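FOR IMMEDIATE RELEASE – 11/13/25

Drorum opens kitchen showroom in Grustside

Grustside – Kitchen fitter Drorum opens its new showroom on Melnyk Street this month. 3 full kitchens on the floor, plus a wall of 154 door and worktop samples to take home. Free parking at the back.

"People want to lean on a counter before they pay for it," said owner Harvey McKinnon. "Fair enough. Come lean on ours."

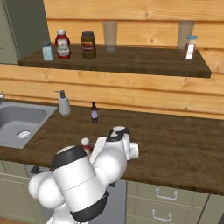

Drorum fitted 577 kitchens out of its old Drillis unit, wich closed in October. All staff have moved across. Open orders not affected – same phone number, same fitters, same delivery dates.

First 1000 visitors get a free measuring guide. Design appointments are free too but must be booked ahead, evenings fill up fast.

Press visits welcome any morning, please call first. Interviews with Mr. McKinnon can be be arranged through the Drorum front desk.

ENDS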